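Unit 3 Handout: Lining an Open Bin
Waste Handling and Domestic Services, Skukuvville Annexe
Posted in May by the Jirnard course team

3.1 Scope

These notes cover fitting a clear plastic liner to a small, round, open-topped bin. Lidded and pedal bins are covered in Unit 4. Read them together with the Gbeho sheet on liner grades, which gives the film thicknesses used in the assessment.

Terms used below:

Rim – the upper edge of the bin. A rolled rim is rounded over and has no sharp edge for the film to catch on.
Cuff – the part of the liner folded outward over the rim and down the outer wall.
Drop – the distance from the top of the rim to the floor of the bin.
Slack – film left over once the liner touches the floor and the cuff has been made.

3.2 Choosing the liner

A liner is sized by its flat width and its length. The flat width must be at least half the outside circumference of the rim. For a rim 70 cm round, the minimum flat width is 35 cm, and the next stock size up is normally used. The length must cover the drop, half the width of the floor and the cuff.

An undersized liner splits at the side seam when the cuff is turned. An oversized liner can be used, but the slack has to be dealt with (see 3.5).

3.3 Opening the liner

Stand the bin on a level surface at working height. Find the open end of the liner by rubbing the edge between finger and thumb until the two layers part. Thin film tends to cling to itself and should be opened along its whole width before it goes near the bin.

Take hold of the film at a gathered point, not by a single layer. A single layer stretches under its own pull and the edge goes out of shape.
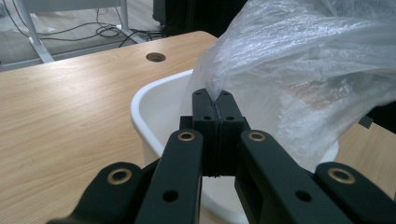

Lower the closed end first. Keep the open end above the rim until the base of the liner has reached the floor of the bin. If the liner stops short, air is trapped underneath. Lift one side slightly, let the air out and lower again. Pressing down hard on trapped air is the usual cause of a burst seam.

3.4 Seating the liner

a) Press the film lightly into the angle between floor and wall, working round in one direction.

b) Check that the side seams run straight down the wall. A twisted seam shows as a diagonal crease and takes up length needed for the cuff. 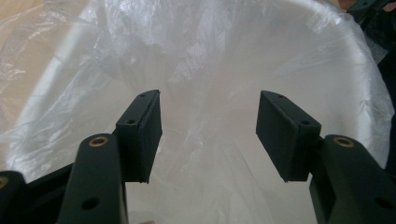 c) Leave the film loose against the wall. A liner pulled tight carries the whole load at the rim.

3.5 Turning the cuff

Fold the open end outward over the rim, beginning at the point furthest from you. Turn the opposite side next, then the two sides between. The cuff should hang 55 mm down the outer wall and be even all round. Where one side hangs lower, lift the film on that side and let it back in gradually. Do not drag it across the rim. 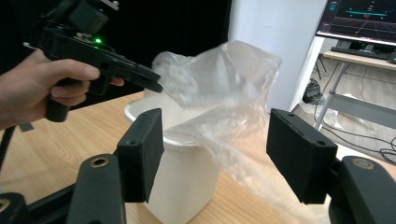 Fig. 3.3 Clear liner over a rolled rim, film raised at the centre

Slack is gathered at one point of the cuff, twisted once and tucked under. Saltier bands may be used on bins without a rolled rim.

3.6 Removing the liner

Release the cuff all round before lifting. Bring the edges together over the middle of the opening, hold them in one bunch and raise the bunch vertically. A sideways pull brings the film against the rim and may tip a light bin.
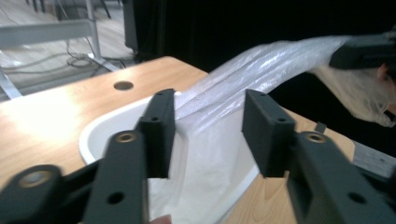 3.7 Practical record

Enter the liner size, cuff depth and any splits on form 147. Repeat the fitting with the next liner size up and note the difference in slack.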